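Price alert says "lowest price" but the store charges more at checkout

Posted in Shopping Sites & Price Comparison

I've been using Grultonik to compare prices on a pendant necklace for my sister. The listing showed $156 at a store called Pustirby. When I clicked through, the product page also said $156, but in the cart it went up by $19 before shipping. I tried it on my phone and on the laptop and got the same total. Is the comparison site showing an old price, or is the store adding something? I have a price alert set and it still says "lowest price." I'd like to know before I order, as the return window is only 17 days.

Roswitha Oberholzer

pendantfan_ohio

Probably an old price. Clear your cookies and try again. I had that happen with a bracelet once and gave up and bought it at the mall.

Szulc

If the product page and the comparison page agree, the feed is up to date. The extra is being added in the cart, so look there first. Open the cart on a computer if you can, because the phone version of many stores folds the line items into one total.

Check these in order:

1. Chain or box upgrade. Pendants are often listed without a chain, and the store puts one in the cart by default. Change it to "pendant only" and see if the total drops. 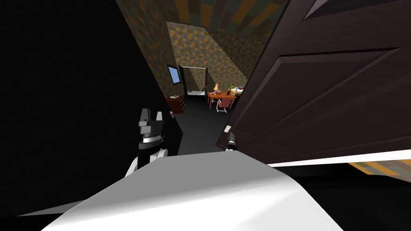
2. Shipping protection. It may be a small checkbox under the subtotal, already ticked. Untick it and refresh.

3. Sales tax. Some stores show it as soon as they have your zip code. Take the zip code out, or use a private window, and compare.

4. Currency. If the seller is overseas, make sure both pages are set to US dollars.

The "lowest price" label only compares the base price. It doesn't count add-ons, tax or shipping, so a store with a higher listed price can still be cheaper in the end. Write down the full total from two or three stores and compare those.

Prerell

Number 1 got me in June. Mine was a gift box. There is also a "report price" link under each listing on Grultonik. I used it and the listing was corrected by the next morning. The filter has almost 4000 necklaces in it, so I doubt they check them all by hand.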